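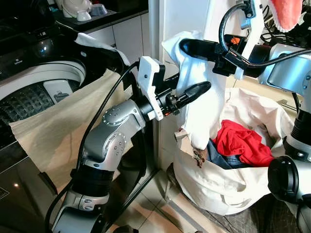 图源:Sukard 图片库

讲稿备注:《衣服是怎么洗坏的》
Drosmont 图书馆,晚上七点那场

(开场,先别急着翻页,等后排坐好)

大家晚上好,谢谢你们吃完饭还肯出门听我聊洗衣服!我在 Tsang 洗衣店收了6年衣服,柜台前听得最多的一句话就是“我才洗了两回啊”。今天想聊的就是这两回里头到底发生了什么。

先问一下现场:谁家洗衣服永远只用一个程序?举手。(等一等,肯定有人笑,我自己也举手。)我刚搬出来住那会儿,棉的、毛的、毛巾、袜子,统统一个“标准洗”,洗完羊毛衫给我外甥女的娃娃穿正好。

第一部分:摩擦

衣服在机器里受的罪,多半来自互相蹭。牛仔裤的拉链蹭T恤,毛巾蹭黑裤子,魔术贴见谁勾谁。所以进机器之前,拉链拉上,魔术贴贴好,深色的翻个面。翻面这一步特别不起眼,可是黑裤子膝盖那两块发白,很多就是正面朝外蹭出来的。

顺便说起毛球。洗衣店里最常见的误会是“起球说明料子差”。羊绒起球很正常,短纤维钻出来打成了结,用剃毛器轻轻过一遍就行,千万别用手揪,越揪越多。(这里可以把带来的那件灰毛衣传下去给大家摸。)

第二部分:洗衣袋

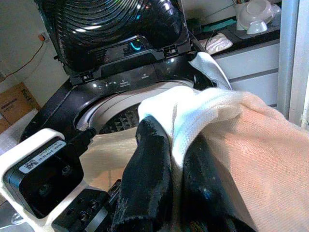
黑色衣物与米色网眼洗衣袋缠在一起

洗衣袋我是又爱又恨。内衣、蕾丝、带细肩带的,该进袋子就进袋子,肩带在外面甩起来能把半桶衣服捆成粽子。但袋子别塞满!塞成一个球,水和洗涤剂进不去,里面那件等于坐在车里兜了一圈风。我的习惯是装到一半就拉链,大件用大网眼,细软的用密网眼。

有人会问,一个袋子里能不能放2件?能啊,颜色相近、料子差不多就没问题。一黑一白就别省这个袋子了。

(讲到这里停一下喝口水,看看时间。如果已经超了,下面 Jirkeo 那段跳过。)

说说洗涤剂。我在 Jirkeo 那条街的自助洗衣房蹲过一个下午,看大家怎么倒洗衣液,几乎每个人都是凭手感,咕咚咕咚。倒多了冲不干净,毛巾越洗越硬,深色衣服上一道一道的白印子,你以为没洗干净,下次又多倒一点。家里毛巾已经硬邦邦的朋友,回去试试减半,连着洗几次再看。柔顺剂在毛巾上也请少用,吸水会变差。

水温我只讲一条:贴身的T恤、衬衫,日常出点汗的那种,20度够用了。床单和抹布另算,家里有人生病也另算。标签上写着的温度是上限,很多人把它当成了建议温度。

第三部分:洗完以后

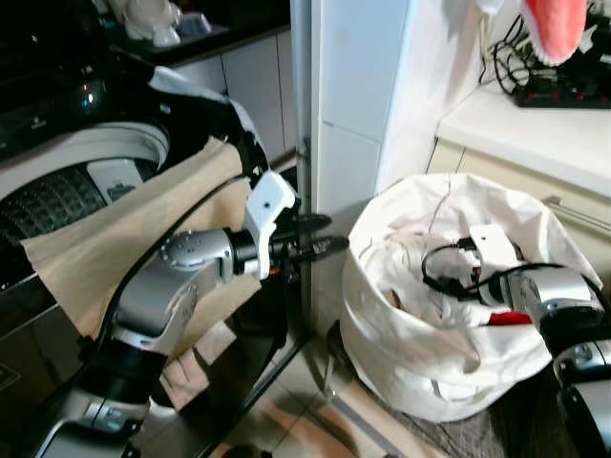
洗衣机旁垂下的米色布料

洗完别让衣服在桶里过夜。我知道,大家都干过,我上个月还干过,早上一开门那个味儿……重新洗一遍吧,没别的办法。取衣服的时候抖一抖再晾,领口袖口拉平,能省掉一半熨烫的功夫。毛衣平摊,衬衫挂着,针织裙千万别挂,第二天长出一截来。

机器本身也要照顾。门圈擦干,洗涤剂盒抽出来冲一冲,门留条缝透气。滤网我建议写在日历上,不然真的想不起来。掏出来的东西什么都有,硬币、发卡、一只早就放弃寻找的婴儿袜。

(互动:请大家猜一件普通棉T恤能洗多少次。肯定有人喊1,000次,先别笑人家,问问他那件穿了几年。我没有标准答案,就是想让大家回去看看自己最旧的那件T恤,先坏在哪里,是领口、腋下还是下摆。坏的地方不一样,毛病也不一样:领口松多半是湿着挂出来的,腋下发硬要看止汗剂,下摆的小洞去查查皮带扣。)

提问环节备用:
羽绒服能不能自己洗?能,脱水轻一点,晾的时候多拍。
白衬衫发黄?先别上漂白剂,含氧的粉泡一泡。
真丝呢?舍不得就送店里,我不是在拉生意啊!

最后提醒一下,门口桌子上有洗标对照表,自己拿,带回去贴洗衣机旁边。灰毛衣记得还我。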